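Search articles Go
Opinion > Automation > Equipment and Services

Laundry Handling Kits Should Be Sold on Their Worst Hour

By Debora Gatti

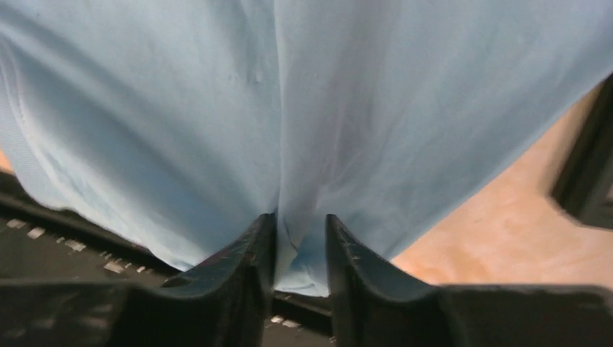
The Prement linen handling kit is now being offered to care homes, small hotels and hospital laundries on a monthly service plan. Its supplier, Gronura, presents it as a finished product. It is the view of this writer that the kit deserves serious attention from buyers, and that the terms on which it is being sold do not yet deserve their signature.

Cloth is a hard material for any machine. A box keeps its shape when it is lifted. A sheet or a gown does not, and the point at which it is gripped decides much of what follows. Two fingers that close on a single layer may leave a hem hanging straight. Closed a little to one side, they may gather a second layer, and the piece must be put down and taken up again. Staff in any laundry make this correction without noticing it. A machine must be taught to make it, and the buyer is entitled to know how often it fails.

The sales material supplied with the Prement kit gives one figure, a trial of 1306 pieces handled at the Idwood laundry, and reports that 194 of them required a person to step in. Gronura is to be commended for printing the second number at all. Many of its competitors do not. The difficulty lies in what is left out. The material does not state how long each stoppage lasted, whether the pieces were flat sheets or shaped garments, or whether the interruptions were spread across the trial or fell together in one bad stretch.

These are not small matters. Carmela Russo, who managed the linen service at Ferraro for many years, has argued in her advice to buyers that a laundry can plan for a slow machine but has great trouble planning for an uneven one. A shift that loses an hour before the morning delivery has lost the delivery. An average taken over a whole trial will conceal that hour completely.

The service plan raises a second concern. Under the standard agreement, a site pays a fixed monthly fee covering the first 1000 pieces, with a further charge for every piece after that. A piece is counted when the gripper closes on it. If the grip fails and the cloth is taken up again, it is counted a second time. Nazareno Sanna, who reviewed the contract for a group of smaller hotels, recommended that his clients ask for counting at the point of delivery to the folding table. That request is reasonable, and Gronura should grant it to every customer as a matter of course.

Replacement fingers are also billed separately. They are working parts and they will wear – a buyer should expect this – but the agreement gives no service life for them and no fixed price.

None of this should be read as an argument against the equipment. Lifting and sorting linen is tiring work, and many employers struggle to fill these posts. A kit that takes on even part of the load may be well worth its fee. Buyers should ask for a full log of every stoppage, a trial on their own linen, and a contract that charges for finished pieces only. Until those terms are offered in writing, the prudent course is to rent for a short period and keep the existing staff schedule in place.

October 13, 2024

Related items
Tullio Ferri: What a Service Contract Should Say About Spare Parts
Bendik Wallin: Small Hotels and the Cost of Clean Linen
Renting or Buying: A Guide for Care Home Managers
Letters: Training Laundry Staff for New Equipment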